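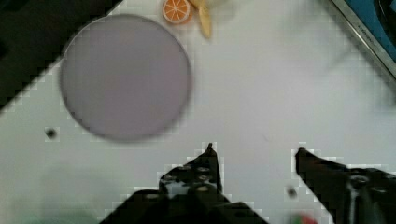
Workshop Notebook > Play Kitchen > Table Layouts

2025-11-22 – Kadlec bench, Branham workshop

Layout review for the Prisier play kitchen set. The round plate remains at the back of the table, with the orange slice beside it. It is to be kept clear of food.

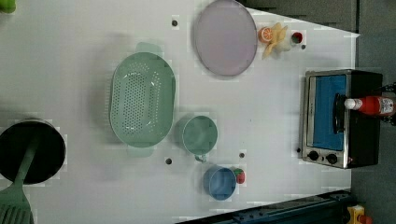 Cookware stays on the left and the toaster oven on the right. The budget for replacement pieces is 400.
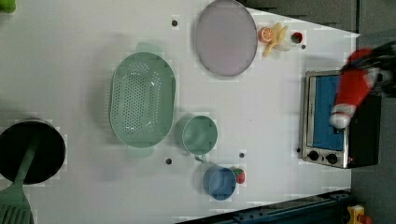
Storage labels are still outstanding. The strawberry is to be listed with the blue cup, as the two sit together on the table – the Trarus sheet separates them.
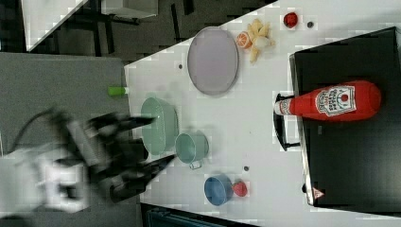 The sheet will be corrected before the April inventory.

Filed under: Toys & Pretend Play, Room Setup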